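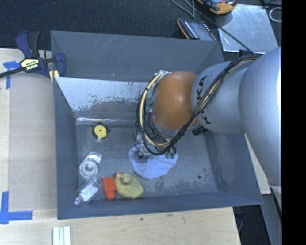
Visit to the Wastthorpe paper mill, June 2023

We met at the gatehouse at ten and were given ear plugs and a yellow waistcoat each. There were 23 of us, mostly from the local history group, with a few students who had come by train.

Salma Benkirane took us round. She started in the pulp house, where bales of old office paper are soaked and broken up. The smell is like wet cardboard and gets into your coat. From there we walked the length of the paper machine, which runs day and night and makes reels for Drirnonon, the envelope firm. It was too loud to ask questions, so she saved them for the finishing room.

The mill once had 600 workers and its own brass band. The old beam engine is kept in a shed by the river – it does not run now, but you can walk up to the gallery. I would have liked longer there.

Tea was in the canteen, with very good date cake. The shop sells seconds by the sheet and I bought six of the thick cream ones.

The tour takes two hours and there are a lot of stairs. Parking is on Boonchu Lane, behind the chapel. The next open day is in October and places have to be booked by phone.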